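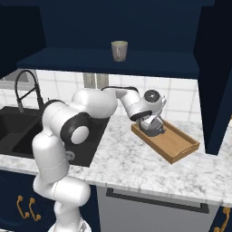
Clubs and Projects

The kitchen at the Polat club exists only on a computer. It has navy cupboards, a marble worktop and a black double sink, and for most of this term a white robot arm has been working in it under the direction of students who had never written a line of control code before.

Hannelore Pfeiffer set up the club and still runs it, after lessons, in a ground-floor room with 11 computers. She trained as a design teacher and came to robotics through a short evening course. I met her there while the students were working on their entry for the Gokar, a school competition in which teams programme a simulated arm to carry out household jobs.

"We did look at buying a real arm," she said. "Then you think about the cost, and who is going to mend it, and the fact that one person uses it while everybody else watches. With the simulator they each have one. If they drive it into the wall they press reset and have another go."

The software the club uses is called Prultura. A student writes a set of instructions, runs them, and watches the arm try them out. The kitchen comes with it. The job for the first round involves a wooden tray on the worktop and the cupboard above, and teams are marked on whether the arm gets through each stage without knocking anything over.

Pfeiffer said most beginners expect the tray to be the easy part. "You look at a tray and you think, well, it's flat, it's right in front of you. But the arm has to come over and then down, and the fingers have to be at the right angle before they get anywhere near. The students want to do it in one move. I tell them to do it in 4 and join them up later."

She does not give them finished code to copy. At the start of term each student gets a page of commands and a notebook, and they are expected to write down what they thought the arm would do before they run it. Some dislike this a good deal. One boy, she said, handed in a notebook for November that said "it will work" on every page. He has since started drawing little diagrams of the wrist.

The cupboard doors have taken up more time than anything else. The handles are curved and sit close together, and the gripper has to come up to them from below without catching the door.
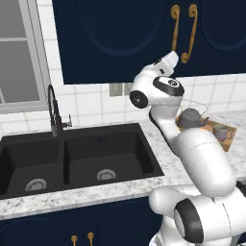

The arm reaching up towards the cupboard handles in the club's simulated kitchen.

"Handles are where they learn about approach," Pfeiffer said. "A person just puts a hand up. You don't plan it. The arm needs to be told where to stop, which way to face and when to close, and if you get the order wrong you've shut the fingers on nothing."

The team has kept a log of its practice runs, and there are now more than 1,000 in it. Pfeiffer prints a few pages each week and they go through them together on paper, away from the screens. She thinks this is the most useful half hour they have. A student who has been stuck on the wrist for days will often see the mistake when someone else reads the numbers out loud.

I asked whether working only in simulation left a gap. She said it did. "Things slip in real life. Cables get in the way. A mug weighs something. The programme has a go at all that but I wouldn't tell a student that because it runs on the screen it will run on a bench. We talk about that quite a lot."

The club is hoping to get some time on a real arm next year through Bramorix, a small engineering firm nearby that has offered to let a group visit its workshop. Nothing has been fixed. Pfeiffer would like the students to take one of their own programmes with them and see what has to be changed.

The Gokar allows 3 students to a team, so not everyone in the club can be named on the entry. The others have been testing, looking after the log and writing the report that goes in with the code. Pfeiffer said she would enter a second team if enough of them wanted it, and she has asked them to tell her before the form is due.

Entries close on 5/11/21. New members can join at any point in the term and do not need to have done any programming.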